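Open Saturday at the Trolemden packing hall, Clistcombe

We drove over to Clistcombe for the July open day at the Trolemden packing hall, which fills mixed snack boxes for offices, train kiosks and school fairs. The hall is on the old dairy site behind the station. Parking was in the field across the road, and the walk from there to the gate took longer than the sign suggested. Admission was free but you had to book a slot. Ours was 10:30.

The tour starts in the front office, where visitors sign in and get a hair net and a pair of overshoes. There is a short talk about the business. Trolemden does not make any food. It buys finished goods from wholesalers, sorts them, and repacks them to order. The smallest order it takes is 18 boxes. The catalog has 449 lines in it at the moment, and the person giving the talk said that list had been shorter before the kiosks came on board.

From the office you go through a plastic strip curtain into goods-in. Pallets come off the truck at one end and are broken down on a long bench. The cardboard is flattened right there and goes into a baler, which we were allowed to watch but not stand near. It is loud. A bale was tied off while we were there and pushed out into the yard on a pallet truck.

After that comes the shelving, and it was better than I expected. Each aisle is named after a street in the town, and the staff use the names when they call out where something is kept. Heavy goods are at waist height, light ones up top. Date checks are done by aisle, one aisle a morning. Items close to their date go on a rack by the canteen door and the staff can take them home.

The packing lines are in the main room. There are two. The first uses a Carrasco conveyor that was bought used and still has the previous owner's safety notices on it in Spanish. It handles the standard boxes, where every box gets the same items. The packers stand on one side only, each adding one or two things as the box passes. On an ordinary day the line does over 90 boxes an hour. It was running slower for us so people could see.

The second line is for custom orders and has no conveyor. Each packer works from a printed sheet at a separate table. The software that prints the sheets is called Jolora, and one of the packers showed us a sheet and how it is read. The products are grouped by shape on the sheet, and a packer starts with the tall or rigid things and fills in with the soft ones. Cans and cartons go in first. Bags and bars go on top. We were given a box and a sheet and asked to try it. Mine would not close on the first attempt and I had to start over with the cans lying down.

Past the custom tables is the sorting area, for mixed and returned stock. I spent the most time in this part. Loose items are sorted into open bins by a mark on the front, and the marks are plain shapes, so a new starter can be told "triangle" or "circle" and get going.
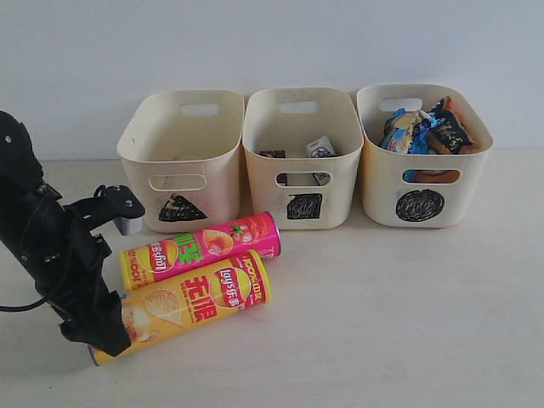

Sorting bins marked with a triangle, a square and a circle, with two Lay's cans on the tabletop.

I asked why they did not use printed labels. The answer was that the meaning of each shape changes with the job, and a shape is quicker to say across a room than a product code. When a job is finished the bins are emptied and wiped out before the next one.

The tour ends in the canteen, with tea, coffee and a table of snack boxes for sale at a reduced price. We bought two. They had run out of the savory ones by noon, so go early if that is what you are after. A sheet by the door gave the number of visitors the previous year as 218, and it looked busier than that this time, with a line at the sign-in desk when we left.

A few practical points. Closed shoes are required. The floor is level all the way through except for one ramp at goods-in - fine for a wheelchair, a bit steep for a stroller. Children under eight have to stay behind the yellow line in the main room. The restrooms are in the front office only, so use them before you put the overshoes on. Allow an hour and a half, and a little more if you want to try the packing.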